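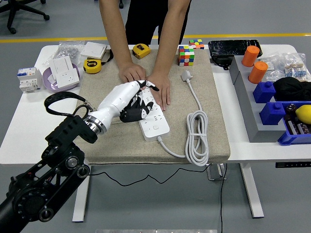 White power strip on a beige mat, button at the near end

Dog chews everything at table height and below when left alone. Crate or pen?
Posted by Subira Rotich, 2021-01-06
Viewed 1719 times

We adopted a hound mix in July. He is now 9 months old and weighs 50 pounds, and he is a good dog when someone is with him. When we leave the house he chews. So far it has been two remote controls, the corner of a rug, a windowsill, and most of a phone charger, which was not plugged in. He does not bark and he does not have accidents. The longest he is alone is four hours, from when I leave for work until my husband gets home at lunch.

He slept in a crate for the first month and did fine with it, but he has outgrown that one. I am looking at the large Trunel wire crate. My husband would like to put a pen around his bed in the back room so he has more space. We live in Plolten, in a small house, so there is not really a spare room to close him in.

He gets a 30-minute walk before I leave. We tried the bitter apple type of spray and he licked it off. Is this something he will grow out of, and is a crate or a pen better for a dog his age?

baywindow_hounds

I foster hounds and have had a lot of them come through at this age. Yes, most of them get better. Mine usually settle down somewhere between a year and a half and two years. Until then you have to manage it, and every time he chews up something good while you are gone he gets a little more practice at it.

I would go with the crate for a 50-pound adolescent. A pen works for some dogs, but a hound that size can push the panels across the floor or climb out, and if he gets out the first time he will try it every time. The crate should be long enough for him to stretch out on his side and tall enough that he stands up without ducking. Take his collar off before he goes in. Tags can catch in the wire.

Since he already did well in the old one you probably will not need to start from zero, but go slowly for the first week. Feed him his meals in it with the door open. Then close the door while he eats. Then leave him in it with a chew while you are in the house, and work up from a few minutes to half an hour. The mistake I see people make is to only use the crate when they leave. Put him in it sometimes when you are home and nothing is going on. 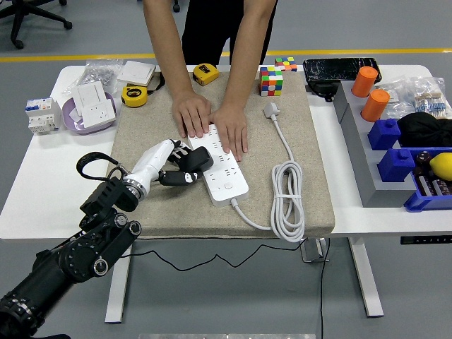 Go over the back room before you leave him loose in it or next to it, even if you buy the crate. Get down on the floor and look at what is in reach. Electrical cords are the ones I worry about most. A power strip with its cord in a loose coil and the plug lying there beside it looks like a rope toy to a young dog, so put strips like that in a drawer when you are not using them. The ones you need should go behind heavy furniture, or you can run the cord through hard plastic cord cover. The cover is sold by the foot at any hardware store. Switching a strip off at its button does not make it safe to chew, because the cord from the wall is still live. Also check anything that touches the side of the crate. One of my fosters pulled a whole curtain in through the wire.

As for the walk, 30 minutes is decent but let him sniff. I get more out of a slow walk where the dog picks the route than a fast one around the block.

tmac_and_gus

Crate. We had the same thing with our lab and he quit at 2. Freeze his breakfast in a rubber toy, he'll be busy for a good part of the morning. The Cirker one held up best for us, the Shek split down the side in 7 days so I would skip it.

Don't bother with more spray, ours liked it too.

lorna.p

I will disagree a little with the crate answers. We use a pen and it has been fine, but our dog is a quiet one and the pen is clipped to the wall at both ends so it does not slide. If your husband wants to try it, set up a phone or an old tablet to record the first few times and see what the dog does. Chewing in the first ten minutes and then pacing or drooling by the door is different from chewing because he is bored an hour in. If it is the first kind, talk to your vet before you close him in anything, as a dog that panics can break teeth on a crate.

You said no barking and no accidents, so I would guess bored. But it is worth looking.

Comment from Subira Rotich

Thank you all. I recorded him this morning. He slept for more than an hour and then got up and went straight to the windowsill, so bored it is. We are going to get the crate and start with meals like baywindow_hounds said. The cords behind the TV are getting covered this weekend. My husband has asked me to say that he still prefers the pen.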